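Cuaderno de taller — puesto Simine, teleoperación a dos brazos
2025-12-05

Sesión de demostraciones para la tarea de recoger y ordenar la mesa. Objetos: bidón no, esponja azul, paño amarillo, botellas en su caja, la herramienta de mango amarillo en la otra y la planta.

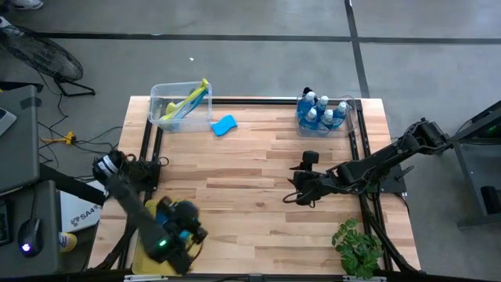
Preparación

Brazos montados a los dos lados del bastidor. Antes de grabar, llevar los dos a reposo y comprobar que el cable de la muñeca derecha no roza con la pinza al girar. En julio perdimos una tanda entera por eso.

El paño va extendido, del lado del brazo izquierdo. La esponja, junto a la caja de la herramienta. La planta no se toca en esta tarea, pero hay que rodearla con el brazo derecho y conviene que salga en todas las demostraciones.

Demostraciones

Control remoto con los mandos Stundari, un operador para los dos brazos. Grabadas 19, descartadas 2: una por soltar el paño antes de tiempo y otra por un tirón al cerrar la pinza izquierda. Las descartadas quedan en la carpeta Skultima con la nota puesta, sin borrar.

El paño sigue siendo lo difícil. Si se entra recto, la pinza lo empuja y hace arrugas. Funciona mejor bajar abierta, cerrar despacio sobre una esquina y levantar antes de arrastrar. Probé a guiar el brazo a mano para ese agarre y el gesto sale más limpio — pero la mano tapa el paño a la cámara de arriba, así que seguimos con los mandos.

Con las botellas, coger siempre por el tapón. Están muy juntas y por el cuerpo no caben los dedos.

Ajustes

Límite de cada episodio: hasta 2000 pasos. Con 900 se cortaba el final cuando el operador iba con calma.

Pendiente

Repetir con la esponja y el paño cambiados de sitio.
Pasar las demostraciones buenas al formato de Nikolaidis y revisar que las dos pinzas salgan sincronizadas.
Sujetar mejor el cable de la muñeca derecha.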